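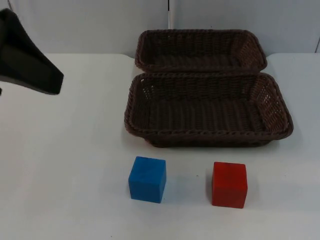 Foro > Teleoperación y demostraciones > Grabación de tareas

Tema: Dos cubos y dos cestas, ¿en qué orden demostrar?
514 visitas

zerkutard
10 Jul 2024, 9:12
Buenos días a todos. El español no es mi primera lengua, así que pido paciencia si alguna frase sale torcida.

Estoy preparando una tarea de demostración para dos brazos con control remoto. Hay un cubo azul y un cubo rojo sobre la mesa, y detrás dos cestas de mimbre, una delante de la otra. La instrucción escrita es: «pon el cubo azul en la cesta de atrás y el cubo rojo en la cesta de delante». El operador mueve los brazos y nosotros guardamos las imágenes, las posiciones de las articulaciones y la apertura de la pinza.

Mi plan son 100 episodios. Mi duda es la siguiente: ¿conviene que el operador haga siempre primero el azul, o dejo que elija? En Ochoa, donde aprendí, se fijaba todo el orden en una hoja y el operador la seguía. Aquí tengo libertad y no sé si es una ventaja.

Segunda duda: las cestas están casi pegadas, borde con borde. Para la de atrás, el brazo tiene que pasar por encima de la primera, y temo que el operador se canse y empiece a pasar demasiado bajo.

mesa_torcida
Orden fijo, sin discusión. Si la mitad de los episodios empieza por el azul y la otra mitad por el rojo, desde la misma posición inicial, el modelo ve dos respuestas para la misma imagen y muchas veces hace algo intermedio. A mí me pasó con unas tazas: la pinza bajaba justo entre las dos y cerraba en el aire.

lopera_manual
No estoy de acuerdo con mesa_torcida, o no del todo. Eso depende de lo que se entrena. Con un modelo que predice una sola acción promedio, sí, tienes ese problema. Con una política que admite varias soluciones, el orden libre no molesta tanto, y además el robot aprende a continuar cuando alguien ya ha colocado un cubo.

También es cuestión de cómo está escrita la instrucción. La frase nombra primero el azul, pero no dice «primero». Yo lo dejaría claro en el texto antes de grabar nada.

mesa_torcida
¿Y cuántos episodios necesitas para que esa política distinga las dos soluciones? Con 100 yo no apostaría.

lopera_manual
Con 100 tampoco apuesto por el orden fijo si luego cambias los cubos de sitio. Pero bueno, entiendo el argumento.

anlow
Trabajo como operador, no programo, y quiero contestar a lo del cansancio porque es real. En la cesta de atrás se pierde la vista de la punta de la pinza en el último momento si tu cámara está baja. Uno compensa y suelta antes. El cubo cae desde más arriba, toca el borde y rebota.

Lo que a mí me ayudó:
Subir primero en vertical, después avanzar, después bajar. Tres movimientos separados, aunque parezca lento.
Parar después de 40 episodios y levantarse de la silla, también cuando uno se siente bien.
No corregir un mal agarre a medio camino. Devolver el cubo a la mesa y marcar el episodio como malo.

Sobre el orden: cuando me dejan elegir, elijo siempre el cubo que me queda más cómodo. Es decir, la «libertad» produce un orden fijo que nadie ha escrito.

zerkutard
Gracias, anlow, lo último no lo había pensado. Entonces los datos parecerían libres y no lo serían.

Pregunto otra cosa. El rojo está un poco más cerca del borde de la mesa que el azul, los dos delante de las cestas. ¿Muevo los cubos entre episodios o los dejo ahí? Y el azul, ¿siempre a la izquierda?

lopera_manual
Muévelos, y cambia también los lados. Si el azul está siempre a la izquierda, no puedes saber si el robot mira el color o el lugar. Los dos criterios dan el mismo resultado hasta el día en que alguien los pone al revés.

Tienes bastante mesa libre a la izquierda del azul, úsala. Las cestas también las movería un poco, pero en una segunda tanda.

mesa_torcida
Con los lados estoy de acuerdo. Con las cestas no: si las dejas quietas toda la primera tanda, aprende dos puntos del espacio y suelta ahí. Un par de centímetros desde el primer día.

brotent_lab
Nosotros tuvimos un problema con mimbre parecido en marzo. Las cestas vacías pesan poco, y con un golpe suave de la pinza la de delante empujaba a la otra. El episodio seguía, el cubo entraba y se contaba como éxito. Después el robot aprendió a apoyarse en la cesta. Repasad los vídeos mirando el borde trenzado y no solo el cubo.

Otra cosa: los dos brazos. ¿Has decidido cuál coge cuál? Si el azul cambia de lado, ¿cambia también el brazo?

zerkutard
Buena pregunta – y no, no lo tenía decidido. Pensaba dejar el azul para el brazo izquierdo, pero si cambio los lados los brazos se cruzarían.

anlow
No hagas cruzar los brazos, por favor. Cada brazo coge el cubo de su lado y el otro espera arriba, quieto. Que espere siempre en la misma posición, que si no el operador lo deja cada vez en un sitio diferente.

zerkutard
Resumo lo que voy a grabar, por si alguien ve un error:
Orden fijo, azul primero, y lo escribo en la instrucción.
Lados alternados, cada brazo con el cubo que tiene más cerca.
Cestas con pequeños cambios desde el principio.
Episodio malo si una cesta se desplaza, aunque el cubo entre.

lopera_manual
Sigo pensando que unas cuantas demostraciones que empiecen con un cubo ya dentro te harían falta. Guárdalas en una carpeta aparte, con su propia instrucción, y entrenas con ellas y sin ellas.

mesa_torcida
Eso sí lo firmo. Carpeta aparte.

zerkutard
De acuerdo, las grabo al final. Escribiré aquí cuando tenga las primeras 40.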